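Notes for session 4, language policy and schools. I typed these up from what I said in the room plus the bits I ran out of time for, so if you were there, skip to the part on the Cultetville case. The reading is the same as last time, and yes, you still need the chapter on funding (sorry!).

## Where we left off

Last session we talked about what a "language of instruction" rule does. It tells a school which language the teacher uses for math, history, science and so on. People mix this up all the time with a rule about which languages are taught as subjects. You can have a district where every class runs in one language and kids still have to take two others. Keep those two things apart in your notes and in your essays, please. I took points off for it in November and I will do it again.

We also looked at who gets to make the rule. In the cases we're using, there are usually a few layers: a national or state law that says something broad, a regional office that writes the guidance, and then the school, where a principal with a timetable and too few teachers decides what really happens on the ground.

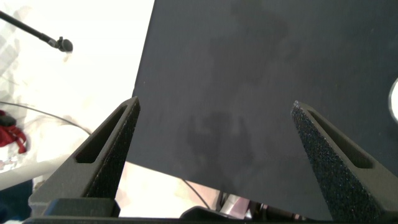

Policy drafts are my favorite thing to teach with, and I know I'm alone in that. A draft shows you what the writers wanted before anyone pushed back. When you compare two versions, go line by line and look hard at what seems like a blank stretch, the way you'd look at a dark gray panel that seems plain at first and then find softer, darker smudges across it. A missing sentence is easy to read past. So is a verb that went from "shall" to "may," and that one little swap can turn a duty into a suggestion!

## The Cultetville case

Cultetville is the district in your packet. It has one main language in the town and a second one spoken mostly in the villages up the valley, and for years the schools just used the town language for everything. Then the district put out a draft that would require 4 years of teaching in the home language at the start of school, with a switch after that.

Some things to notice:

- The draft said "home language" and never defined it. Is that what the parents speak to each other, what the child speaks best, or what somebody ticked on a form? Families in mixed homes wanted to know, and fairly.
- The comment period was short. The office got 200 written comments, and 100 of them came from a single village, Sostomau, where the parents had organized a letter evening at the school.
- The final version kept the 4 years but made them "where staffing allows." You should be able to tell me by now why I groaned when I read that.

I want you to be careful with the comment numbers. A pile of letters from one place tells you people there care and have a way to get together. It doesn't tell you what the quiet places think. In your essay you can use the Sostomau letters as evidence of what Sostomau parents wanted, and you can say the office heard them. Going further than that is a stretch.

A student asked whether the letters changed anything. My answer is probably, a bit. The definition of home language got added in the final version, and a lot of the letters had asked for one. But we don't have the meeting notes, so I'd put it as "consistent with" and move on.

## Working with the documents

For the exercise, get both versions of the Cultetville text from the course folder and do this in order:

1. Read the draft straight through without marking anything. Give it 20 minutes.
2. Read the final version next to it and mark every change, even commas.
3. Sort your changes into ones that alter what a school has to do and ones that don't. You'll argue with your partner over a few of these, which is fine, just write down both views.
4. Pick the one change you think matters most and write a paragraph on who gains from it and who loses.
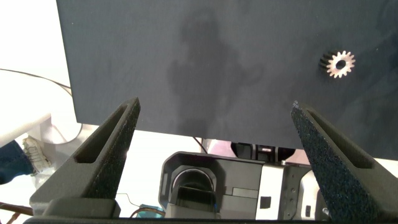
## Funding, quickly

We'll do this properly next time, but start thinking about it. Teaching in a second language costs money: books, training, and above all teachers who can do it. The Mousavi report in your packet (the short one, with the tables at the back) goes through the costs for three kinds of district, and the small rural ones come off worst. Read it with the staffing clause in mind.

There's also a scheme called Follow, where a trainee teacher stays with the same group of children through the language switch. I like it a lot, though it's hard to run if people leave mid-year, and they do. Come ready to say whether Cultetville could manage it with the staff listed on the last page of the packet.

Essay questions go up after class. Paragraphs from step 4 are due at the start of next session, on paper, with both partners' names on top.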